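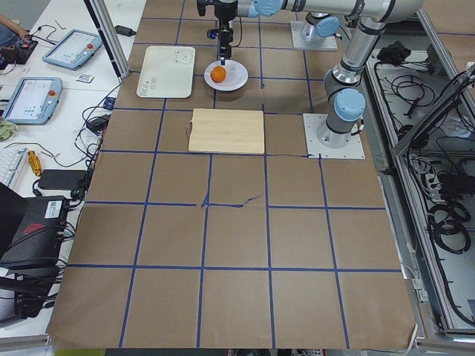
Table de travail recouverte de papier brun et quadrillée de ruban adhésif bleu foncé.

Emballages papier : Sellden relève le seuil de fibres recyclées et revoit ses grammages

Le fabricant d'emballages Sellden modifiera en février la composition de ses papiers kraft bruns destinés au calage et à la protection des surfaces. La part de fibres recyclées passera à 70 % sur l'ensemble de la gamme, hors papiers en contact direct avec les denrées alimentaires. Les anciennes références resteront disponibles jusqu'à épuisement des stocks, sans réassort.

La nouvelle pâte est produite sur le site de Satness, dont la ligne de préparation a été arrêtée pendant trois semaines pour le remplacement des épurateurs et d'une partie des tamis. Selon l'entreprise, l'installation traite désormais 620 tonnes de papiers et cartons récupérés par semaine, contre 503 auparavant. L'approvisionnement provient pour l'essentiel de la collecte auprès des distributeurs et des imprimeries ; les papiers issus du tri ménager, plus chargés en colles et en encres, ne sont admis qu'en complément.

L'augmentation du taux de recyclé pose un problème connu des papetiers. À chaque cycle, les fibres de cellulose se raccourcissent et perdent une partie de leur capacité de liaison, ce qui réduit la résistance à la traction et à la déchirure de la feuille. Pour compenser, Sellden conserve une fraction de fibres vierges longues, issues de résineux, et ajoute de l'amidon en surface. Le grammage de deux références augmente légèrement. Les autres ne changent pas, mais leur fiche technique indique désormais des valeurs distinctes dans le sens machine et dans le sens travers, les écarts entre les deux étant plus marqués qu'avec l'ancienne composition.

Le laboratoire Benítez, chargé des essais, a mesuré la résistance à l'éclatement, l'allongement à la rupture et la reprise d'humidité sur des échantillons conditionnés à température et hygrométrie constantes. Les résultats communiqués font état d'une baisse de 3 % de la résistance à l'éclatement par rapport au papier précédent, jugée compatible avec les usages visés. La reprise d'humidité est en revanche un peu plus rapide. Le fabricant recommande de stocker les bobines à plat, sous film, et de ne les ouvrir qu'une fois acclimatées à l'atelier.

La tenue des adhésifs a fait l'objet d'une série séparée. Les surfaces plus riches en fibres courtes peluchent davantage, et le retrait d'un ruban peut arracher la couche supérieure du papier. Les essais de pelage ont porté sur des rubans à masse acrylique et à masse caoutchouc. Les premiers donnent des valeurs plus régulières après plusieurs jours de pose ; les seconds accrochent plus vite, mais laissent davantage de résidus, ce qui complique le recyclage en fin de vie. Le rapport ne se prononce pas sur les rubans gommés à activation par l'eau, qui seront étudiés ultérieurement.

La traçabilité des lots est confiée à la plateforme Predamum, déjà utilisée par plusieurs transformateurs. Chaque bobine recevra un numéro renvoyant à la date de fabrication, à l'origine des fibres et aux résultats du contrôle en sortie de machine. Les clients pourront consulter ces données sans abonnement. L'accès aux historiques de plus d'un an restera payant.

Côté tarifs, Sellden annonce un maintien des prix pour les contrats en cours. Les nouvelles commandes seront indexées chaque trimestre sur le cours des papiers récupérés, avec une clause de révision en cas de forte variation du prix de l'énergie. Les formats en feuilles suivront le même calendrier que les bobines. La version enduite, utilisée en protection contre les graisses, n'est pas concernée pour l'instant.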